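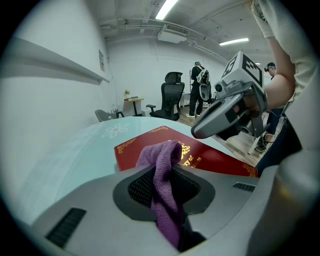

Unit 5 concerns state estimation when part of the work surface cannot be seen. The planner built in Unit 4 assumed that every object had a known pose at every time step. That assumption held for rigid blocks on a bare table, and it fails as soon as soft material is introduced. A purple cloth lying over a red book hides a portion of the gold lettering on the cover, and a detector trained on the full cover will return a lower score or no result. The book is still a rigid body with a well-defined pose. The estimator must therefore carry that pose forward and report how certain it is, so that the planner can decide whether to act, wait or look again.

5.1 Reading and preparation

Students should have a working installation of Koriveo before the session and should have completed the Unit 4 exercise on frame transforms. The sections on lens calibration in the March handout remain in force. Notation is unchanged: T_ab is the transform that takes points in frame b to frame a. Students who joined the course late should obtain the calibration files from Mieke Van Beek.

5.2 Frames used in this unit

Five frames are needed for a two-handed task: the table, the head camera, the left gripper, the right gripper and the object. The table frame is fixed for the length of an episode. All others move. The gripper frames are obtained from square fiducial markers printed on the faces of a cube, whose size and mounting offset are given in the calibration file.

A single marker face seen nearly head-on gives a good position and a poor estimate of tilt. Two faces seen together remove most of the ambiguity. For this reason Koriveo solves for the cube as one body and does not average the separate face poses. Students who average rotations by hand should expect errors of the kind shown in class – the estimated gripper flips between two mirror solutions from one frame to the next while its position hardly changes.

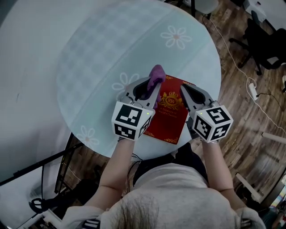

The head camera adds a further difficulty, since its own motion is part of every measurement. The relative pose of the two grippers can be computed inside one head-camera image without reference to the table, provided that both cubes are detected in that image. The relative pose is the quantity of interest for bimanual work, and it should be computed first. The table-relative poses may be filled in afterward from the head track. An error in the head track then shifts both grippers together and leaves the distance between them intact.

5.3 Soft objects

A cloth has no single pose. Three representations are in use in the Seltier teaching code, in increasing order of cost: a grasp point with a label, a two-dimensional outline in the image, and a mesh of connected points. The first is sufficient for many pick-and-place tasks. The outline is required when the planner must know what the cloth is covering. The mesh is required for folding and will be treated in Unit 7.

When a cloth is grasped, the grasp point is attached to the gripper frame and moves with it. The remainder of the cloth is treated as unknown until the next usable image. Students are reminded that the state of the jaws is a separate channel in the log. A closed reading alone does not establish that anything is held, and the grasp label should be set only when the jaw reading and the image evidence agree.
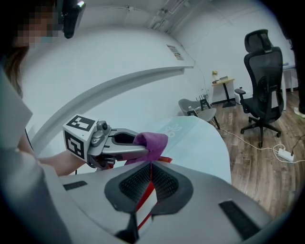
Figure 5.3. Purple cloth held in the open jaws of the second gripper, with two marker faces of its cube in view.

5.4 Occlusion handling

The estimator keeps one of three labels for each rigid object: seen, partly seen or carried forward. In the first state the measured pose replaces the prediction, subject to the usual filter gain. In the second state the measurement is accepted with a larger covariance, scaled by the visible share of the outline. In the third state no measurement is used and the covariance grows with time.

The label must not be allowed to switch on every frame. A delay of three frames is set in the Pusa configuration file and should be left at that value for the exercise. Contact is the exception: if a gripper enters the region of a carried-forward object, the covariance is raised at once. The object may have been moved while it was hidden.

5.5 Exercise

The Taipe set contains 2243 episodes, of which 1133 include a cloth. Use only the cloth episodes.

(a) Run the supplied marker solver and plot the distance between the two gripper frames over time. Mark the intervals in which either cube is missing.
(b) Implement the three labels of Section 5.4 for the book. Report the share of time spent in each state.
(c) Select some 700 episodes for tuning and keep the rest for evaluation. State how the selection was made. Episodes recorded by the same operator should fall on the same side of the split.
(d) Describe one episode in which the carried-forward pose was wrong at the moment the book became visible again, and identify the input that could have corrected it earlier.

Written answers are limited to four pages, plots included. Code is to be submitted through the course server by 11th August. Submissions that alter the Pusa configuration file will be returned for correction before they are graded.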